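Progress report, Hemo project, 13 May 2024
Prepared by Garba Mohammed, Cutberg

Work this period covered the draft handling rules for arms used near furniture and tableware. Of 52 clauses, 37 are now agreed. Grip force limits are set per object class, with plastic cups in the lowest class.
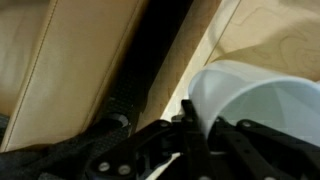

The clause on keeping clear of seat edges and table gaps was rewritten after review by Ichikawa. Remaining clauses deal with stop times and operator logs. The next draft is due in October.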